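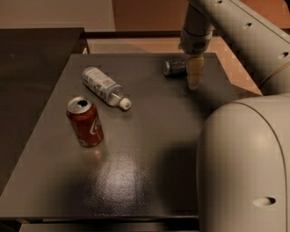 Wednesday, 2:15 pm. Container sorting, bench 2

Continuing the deposit and recycling trial for the Ovbridge depot. Today was about stability on the dark grey top and how the labels read under the overhead lights.

Set: one Coca-Cola can (red, standing), one clear water bottle with white label and white cap (on its side), one small dark can (on its side, toward the far edge).

Glare is still the main nuisance. The top is glossy enough to throw a pale patch, and clear plastic is hard to pick out anywhere near it. Zaid Abou Jaoude suggested a matte grey mat from Cornimport. I have asked for a 2 m length. Cheaper than changing the lights, and it should stop cans rolling as well.

Rolling: tilted the top by packing the front feet with shims. The small can lying down went first, every time. The bottle moved later and tended to swing on its neck end before it rolled. Standing cans did not move at the tilts we tried. Will repeat once the mat is down.

Mass: empty aluminium can versus one with dregs is easy to separate on the 2000 g scale. Bottles are less clear, as the cap and label vary by maker. Gornilwood wants caps left on, Tesfamariam wants them off in a separate tub. Need a decision before the next batch – I am not weighing everything twice.

Batch so far: 61 containers logged, 30 of them cans. Colour column in the sheet was filled in two different ways (can body or printed label). Changed it to body only and fixed the old rows.

To do:
Wipe the bench with the plain cleaner, not the citrus one, it leaves a film.
Chase the mat.
Get more small cans, we are short of that size.
Move the rinse bucket off the power board side of the bench.

Left the shims in the top drawer with the spare labels.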